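## 4. Collecting the tabletop sorting data

I'll be upfront that this was the part of the project I enjoyed most, even though it ate most of June. We wanted a set of demonstrations for Skirnach (our sorting policy) that looked like a mess somebody would really have to clean up. Our earlier set, Lemholm, used plain blocks on a matte gray mat, and the policy we trained on it got lost as soon as we gave it anything shiny. So we went the other way this time and picked little toys, baskets and a glossy marble-patterned surface that throws glare right back at you.

An operator drove the arms through the Drornance teleoperation rig, and we logged joint positions, gripper width and the wrist views together. We recorded 2,000 episodes and kept 1,860 of them. The ones we tossed mostly had dropped packets, plus a batch from one Thursday when the clocks on two machines drifted apart and Marlene Sandhu spent the afternoon trying to line them up again (no luck).

We didn't hand the operators a script for where toys should start. I had one in the first draft of the protocol, with a nice grid and everything, and the layouts it made were way too tidy! Now the operator just spreads things out, and toys can touch or sit on top of each other. Figure 3 gives two views from the wrist cameras. You'll notice how much of each one the fingers take up, and that matters a lot for what comes next.
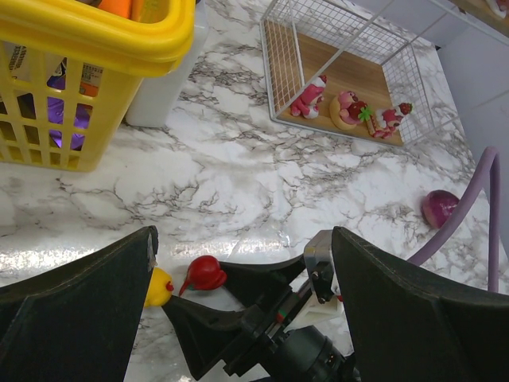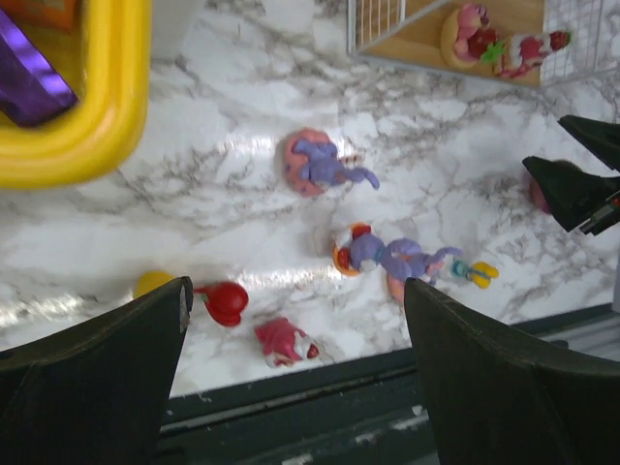 **Figure 3.** Wrist-camera views of the toy sorting setup. Both show the marble-patterned surface, the white wire-mesh basket and a yellow container with a thick rounded rim near the top left.

### 4.1 Dealing with blocked views

A toy that's half behind a finger pad, like the yellow duck in the first view of Figure 3, is a pain for any model that looks at one image at a time. We tried two fixes. The first was a fixed mask over the fingers, which helped less than I'd hoped, partly since the mask has to change whenever the grip opens or closes. The second was simply to feed Skirnach a short history of 5 wrist images, so it has a chance to use a look from before the finger got in the way.

The history version is the one we kept. It did better on stacked toys too, and I didn't see that coming. My guess is that a small shift in viewpoint makes it easier to tell a purple figure from the pink toy under it, but we haven't tested that properly and I'd treat it as a hunch for now.

For evaluation we set aside 40 layouts that never show up in training and ran every model on all of them, with Strand (our older single-image policy) as the baseline. Section 5 has the scores.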